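Village hall refurbishment: where things stand

June 1, 2023

The main hall at Sandolstead is open again after the winter works, and all regular bookings have gone back to their usual hours. The small meeting room is still closed. We expect to hand it back before the summer holidays, but groups who use it should carry on at Mesarden chapel until they hear from us.

The old floor came up in February. The boards at the kitchen end had gone soft and the joists under them needed replacing, which added two weeks to the job and a fair amount to the bill. The new floor is level from the front doors to the stage, so the small step that caught so many people out has gone. Please do not drag tables or staging across it. There are two trolleys in the store cupboard and both take the large tables.

Colour took longer to settle than the floor did. The hall had been cream for as long as most of us can remember, and the forms that came back were split between keeping it and changing to something cooler. Of the 93 forms returned, more asked for pale grey than for anything else, so pale grey was the choice.

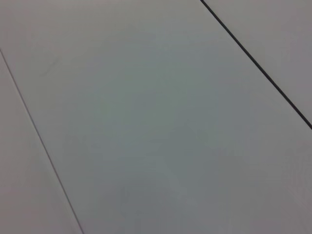

One hirer wrote to us that grey was all very well in July but would feel chilly at a winter whist drive, and asked whether the curtains could at least be a warm colour. They can. Samples in rust, mustard and dark red are hanging by the stage until the end of the month, with a sheet beside them for your comments.

Heating is the other thing people ask about. The four old wall heaters have been taken out and new ones fitted by Caron, the firm that looks after the school boiler. They run from a timer in the entrance lobby. Press the green button once for an hour of heat and press it again if you need longer. Pressing it repeatedly does not make the hall warm up any faster.

Hire charges stay as they are until the autumn. After that the evening rate will go up slightly to cover electricity, and existing hirers will have a letter with the new figures well beforehand. The rate for children's parties will not change. Deposits are now returned by bank transfer, so please fill in your details on the back of the booking form.

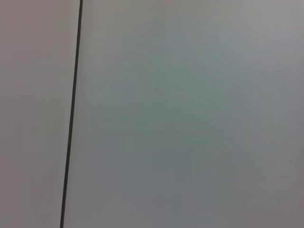
Pale surfaces with a dark line between.

The kitchen has a new cooker, bought with the grant from the Selach fund. The instructions are in the drawer underneath. The hot water urn is the same one as before and still needs a good half hour to boil. Please empty it before you lock up.

Keys can be collected from the post office during opening hours and should be returned through the hall letterbox after use.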